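Search this wiki Go

Faltgate kitchen cell: setup and upkeep

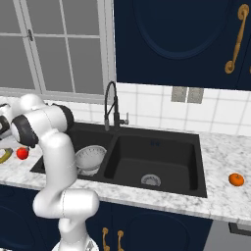

Faltgate is the simulated kitchen cell in the Ngau project, and I've been looking after it since Milagros Talavera handed me the files. It's one white arm working at a sink counter, and most of my day goes into keeping that arm honest (it does drift, believe me!).

Setup

Load the counter first, then the arm. If you do it the other way around the base lands a hair too low and the solver spends the next 3,000 steps shoving it back out. I let everything settle for 40 steps before sending a single command. The colander is the fussy one, with all those little holes, so I gave it a simpler collision shape and life got a lot easier.

Upkeep

Every 8 sessions I send the arm home and compare the joint readings with the saved pose. Hélder Brandão wrote the checking script back at Gisthorpe and it still runs fine. Anything near the faucet gets a slow pass too, as that tall spout is what the elbow likes to clip.

Repairs

A shaking wrist is nearly always damping. Put the defaults back, reload, and try again. Version 4 of the joint file fixed the worst of it for me.

Last edited Mar 5, 2019

We use cookies to remember your settings. Accept

Contact | © Husico | Back to top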